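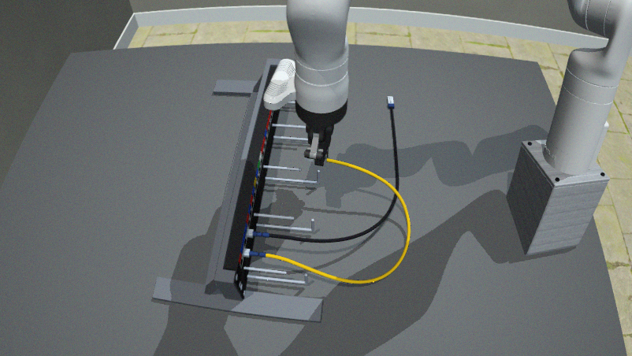
Cable practice in the simulator at Callby, with the yellow cable in the gripper.

January 16, 2023

We're back at it this week, and I'm happy to say the patch panel set has reached 649 recorded runs! Each one is a person at the Hamel desk steering the arms through a cable job in simulation, and every run goes into the pile that Govero (our learning system) trains on.

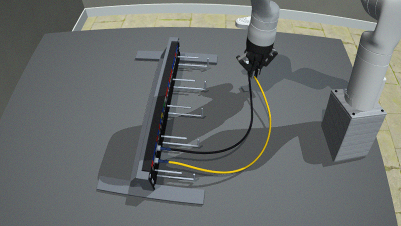 I tried a session myself on my lunch break and got 3 usable runs out of it, which the regulars found very funny. They clear 75 on a good day.

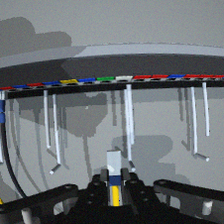 Our next push is the close-up view, the one Govero leans on for the last little bit of each insertion. Steering from it is a strange feeling. You've got the connector standing up between the black fingers, white end first, and those thin white rods hanging right past it, so I kept pulling back too early (we're keeping some of those runs too). Ornulau is lending us 2 more operators for this part.
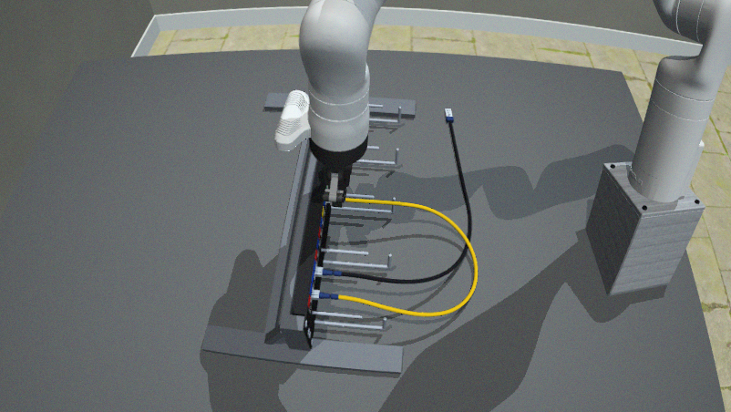 What's next

More cable layouts, then a first test of the trained system in July. If you'd like a turn at the desk before then, come find me!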